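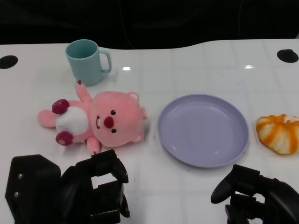

Members of the Nolau synagogue have asked for the weekly study evening to go on through the summer, according to the notice sent round after their meeting on 10 August 2024. One member said the break always came just as the class had got into the text, and that people lost the thread by the time it started again.

The group has been reading the Book of Haggai line by line, with the older commentaries alongside. It began in February and has so far covered most of the first chapter. Sessions last an hour and are held after evening prayers, in the room next to the library. There were 29 people at the last one, almost twice the usual number.

Until now the class has stopped for five weeks each summer. Under the new plan it will carry on with a shorter session of forty minutes, and the reading will be handed out in advance. The Fedura community, which shares a teacher with Nolau, will join for two of the summer evenings and will host the second.

The class uses the Munach edition, which prints the Hebrew with an English translation on the facing page. A further order of copies has been placed with the Kelmendi bookshop. Until they arrive, members are asked to share, or to bring their own edition if the verse numbers match.

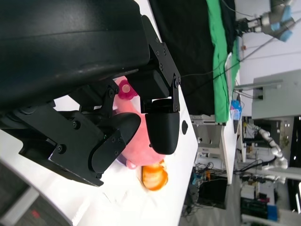
Several regulars asked whether beginners would be able to keep up, and the reply was that each verse will still be read aloud in both languages before any discussion. Questions can be handed in on paper beforehand. Those who cannot read Hebrew will be given a sheet with the main terms spelled out in English letters.

The appeal for the library shelves has meanwhile reached £400. Donations can be left at the office on weekday mornings. The first summer session will take up the closing verses of the chapter.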